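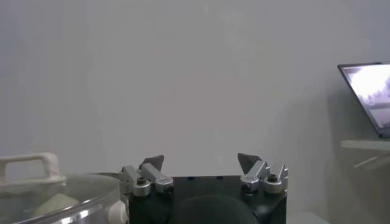 *The Jokero gripper, open, with a laptop set up on its right.*

**Wuldale robot gets to grips with lunch, in its own time**

1st December — Anyone hoping to hand over the cooking by February may want to keep their apron. Jirklow, the Wuldale firm that has spent the year teaching its Jokero system to serve steamed buns, has published its first set of kitchen results, and they are a mixed plateful.

Over 410 attempts, the machine moved a bun between steamer and plate without help 80 times in every hundred. The firm calls this encouraging. The rest of us might call it one bun in five going astray, which at a family table would lead to words.

Speed is the other sticking point. A single bun takes 33 seconds on a good run. Arnar Ladefoged, who leads the trials, says the trouble is that buns are soft, no two sit quite alike, and a grip that is safe for one will leave a dent in the next.

"We can lift a steel bolt all day long," he said. "But people don't want bolts for lunch."

Lids have their own section in the report, and it is not a cheerful one.
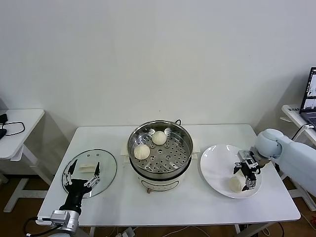
**Can a robot do the household chores yet?**

Some of them, slowly, and with a person close by to put things right. Jobs that repeat in the same spot go best; a kitchen where things get moved about is still hard going.

Ho, the café chain paying for part of the work, plans to try the system behind 2 of its counters once the lids are sorted out. Staff have been told their jobs are safe — at 33 seconds a bun, few of them had asked.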